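Fevatik 台式机维修工具套装使用半年：盒子不错，批头一般
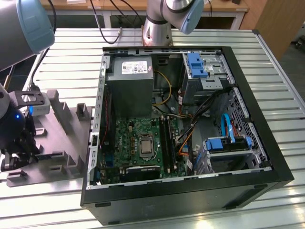
先交代一下我为什么会买这个东西。我手上原来有一套用了很多年的螺丝刀，杂牌，手柄发黏，十字头磨得跟圆头差不多，但一直没坏到非换不可的程度。去年冬天帮亲戚清了几台旧台式机的灰，有一颗固定散热器的螺丝被我拧花了，最后是拿钳子夹着一点点转出来的。那天晚上我就下单了 Fevatik 的这套，82 件，卖家页面写的是“装机、拆机、清洁一套搞定”。

我对“一套搞定”这种话向来不信，所以这篇写得会比较挑剔。产品是自己花钱买的，跟厂家没有关系，也没有人让我改稿子。

先说 82 件是怎么凑出来的。现在工具套装喜欢拿件数说话，数字越大越显得划算。打开盒子以后，批头占了绝大部分，里面有一批是三角、Y 形、五角之类的异形头，修手机和游戏手柄可能用得上，修台式机基本碰不到。另外还有塑料撬片、吸盘、SIM 卡针、一块擦屏布，擦屏布也算一件。我不是说这些东西没用，但如果你买它是为了修台式机，真正经常拿在手里的有 7 样：主手柄、两个不同大小的十字头、一支加长杆、一把镊子、一支毛刷，再加一条扎线带。其余的在盒子里躺了半年，有几颗连保护油都没擦掉。

主手柄

手柄是铝的，尾部有一个能转的盖，手感比我原来那支好很多，这一点我承认。直径偏细，对手小的人友好，对我来说拧紧的时候有点使不上劲。尾盖的轴承刚到手时转得很顺，三个月以后开始有沙沙声，我滴了一点缝纫机油，好了两周，又响。现在我已经懒得管它了，反正不影响拧螺丝。

手柄前端靠磁力吸住批头，没有卡扣。这个设计在拧机箱背后的手拧螺丝时没有问题，碰到咬得紧的螺丝就露馅了：往外一拔，手柄出来了，批头留在螺丝上。次数不算多，可每次都让人烦躁。朋友 Elie Daher 有一套 Bitar 的，贵一截，带弹簧卡扣，我借来对比用过一个周末，没有掉过一次。要是厂家肯把擦屏布和卡针的钱省下来做一个卡扣，我会给它多加一分。

批头

页面上写的是 S2 钢，硬度多少多少，我没有仪器，验证不了，只能说用下来的感受。常用的那颗 PH2 半年后刃口边缘发白，仔细看已经有一点点圆。我一个月大概拆装两三次机器，这个强度谈不上高。PH1 状态好一些，PH0 拧笔记本底盖那种小螺丝没有问题。

一字头不推荐。又薄又软，我拿它撬过一次电池仓盖，尖角就卷了。当然，拿螺丝刀去撬东西是我不对，但我那支杂牌老螺丝刀被我这么虐待了多少年，也没有卷过。

磁性方面，刚到手时很强，吊得起一颗机箱螺丝甩都甩不掉，现在弱了，竖着拿还行，横着伸进机箱深处就得小心。给主板角落上螺丝的时候最考验这个。螺丝掉进主板和底板之间是什么心情，干过的人都懂，你得把整台机器抬起来晃，听那个小东西在里面滚。

加长杆

加长杆是我觉得整套里最值的。长度合适，拧塔式散热器两侧的弹簧螺丝刚好，手不会碰到鳍片。缺点是和手柄连接的地方有一点旷量，转起来杆头会画小圈。习惯以后可以用左手两根手指扶着杆身，旷量就没有那么明显了。

镊子和毛刷

镊子两支，一直一弯，号称防静电。尖端对不齐，直的那支夹跳线帽会打滑。我用细砂纸磨了磨内侧，稍微好了一些。弯的那支对得还算准，插前面板那几根细线的时候很有用。前面板的接线至今还是装机里最折磨人的一步，主板上印的字又小又挤，说明书上的图又常常和实物方向相反，有没有好镊子差别很大。

毛刷掉毛。头一回刷风扇就掉了几根，卡在扇叶和框之间，我又用镊子一根一根夹出来。后来换成了文具店买的水粉笔，便宜，软硬合适，用到现在一根没掉。清灰这件事本来就不需要什么专用工具，一支干净的软刷、一个手动气吹，再找个通风的地方就够了。有人喜欢用吸尘器直接对着主板吸，我不建议，静电是一方面，更常见的问题是把小跳线帽和松掉的标签一起吸走。刷风扇的时候记得用手指按住扇叶，不要让它被吹得飞转。

防静电手环

套装里送了一条。夹子的弹簧很硬，能夹牢机箱的金属边，腕带却松，我调到最紧还是会往下滑。腕带贴不住皮肤，戴着就只剩心理安慰。我现在的做法是动手之前断电、拔掉电源线，再按几下开机键放电，然后摸一下没有喷漆的金属部分，干活过程中时不时再摸一次。北方冬天干燥，穿毛衣的时候更要留神。

这里多说一句电源。套装的说明书里有一页画了“电源拆解示意”，我觉得非常不负责任。电源坏了就整个换掉，不要打开外壳，里面的电容断电以后仍然可能存着要命的电。一份面向新手的说明书，不该把这一步画得像换电池一样轻松。我给客服写过信，收到的回复是一张满 50 减 13 的优惠券。

收纳盒

盒子我要表扬。磁吸盖，开合干脆，批头座的硅胶咬得紧，倒过来也不掉。每一格旁边刻了型号，只是字是黑底上刻的浅灰，晚上在台灯下要歪着头看。盖子内侧有一块磁性垫，可以放拆下来的螺丝，分了格子。我的习惯是按拆的顺序从左到右放，侧板螺丝、显卡螺丝、硬盘螺丝，装回去时倒着来。以前我用的是鸡蛋盒，说真的，鸡蛋盒也很好用，格子更深，打翻了也不容易混。

盒子尺寸比页面上的照片给人的感觉大，放不进我原来的抽屉，现在立在书架上。

和别的套装比

除了上面提到的 Bitar，我还用过 Wutau 的入门款，是同事 Ruba Hijazi 放在办公室里公用的。Wutau 那套件数少得多，没有异形头，塑料手柄看着很廉价，握起来却更粗更好发力，PH2 被一屋子人用了很久，刃口还比我的完整。它的盒子很差，批头座一年不到就松了，一打开哗啦掉一桌子。如果把 Wutau 的批头装进 Fevatik 的盒子里，差不多就是我想要的东西了。我现在也确实是这么干的，单独买了几颗 Wutau 的散装批头，尺寸通用，塞进去正好。

还有人在评论区推荐 Nadura 的电动款。我没有买。电动螺丝刀拆机箱侧板是省事，可主板和散热器上的螺丝我宁愿用手，手上有数。散热器的螺丝要对角交替着慢慢拧，每颗转几圈就换下一颗，到拧不动为止，电动的一不留神就一边到底了。天天装机的人另说，一年拆几回的人用不着多一个要充电的东西。

几个被问过的问题

能不能修笔记本？能，大部分笔记本底盖螺丝都有对应的批头，撬片也够用，只是撬片偏厚，缝隙小的机型容易留印子。

值不值这个价？原价不值，打折的时候勉强。它平时的“原价”我怀疑从来没有人付过，我盯了一阵子，几乎总在打折。

新手第一套买它行不行？行，但别指望用一辈子。或者干脆单买一支好的 PH2 长杆螺丝刀，再加一支 PH1，装一整台台式机已经够用了。散热硅脂另买，套装里附的那一小管又稀又少，我挤了一次就扔了。

评分

收纳盒四星半，加长杆四星，手柄三星，批头两星半，镊子两星半，毛刷和手环各一星。合起来我给三星。

补充：发出来以后有读者说他那套的手柄带卡扣，我去翻了卖家页面，图片确实换过了，型号名字没变。想买的话先问清楚客服发的是哪一版，让他们拍一张手柄前端的实物照片再付款。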